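Print this page | E-mail this to a friend | 4 comments

The Arms Came to Our Floor, and the Chairs Moved

I have worked at Kutlow long enough to remember when the assembly room had a radio at each end, tuned to different stations, and you picked your bench by which one you could stand. So when Plomen sold us the first pair of robot arms last January, I will admit I went home that night and complained all through supper.
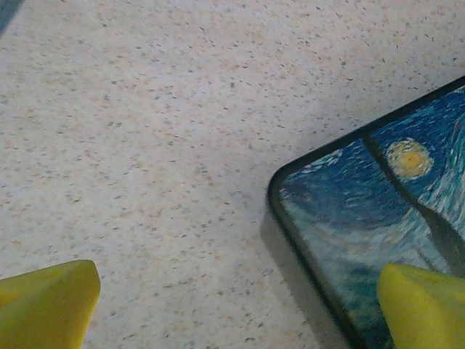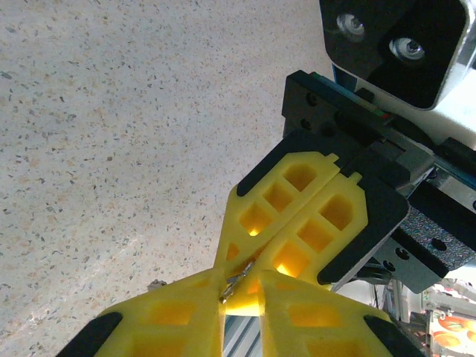
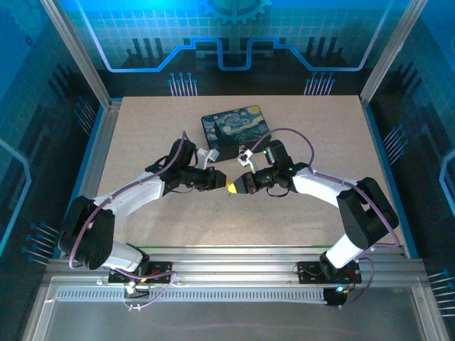

Two arms and a speckled work surface, at our shop.

What I had pictured was an empty room, and I was wrong about that. The room is as full as ever, but people sit differently in it. We used to face each other across the benches, passing small parts hand to hand, and a great deal of talk got passed along with them (recipes, knee surgeries, whose boy was getting married). Now the passing is what the machines are learning to do, and the folks who did it stand beside the enclosure and watch for a grip that has gone crooked. It is easier on the wrists, and I am glad of it! My own thumbs have never felt better. But watching is a lonelier job than passing, and I wish somebody had thought about that before the benches were unbolted.

The people at Darkero, across the road, have 200 on the payroll and put their arms in a year ahead of us. They kept one long table where the work is still done by hand, and everyone takes a turn at it. I asked our managers for the same thing and was told the floor space was spoken for. Maybe so. I would still like to see one table, and the pay rate for watching set no lower than the pay rate for doing, and a chair next to each machine that is wide enough to turn around in when a friend walks by.

705 shares | Print | E-mail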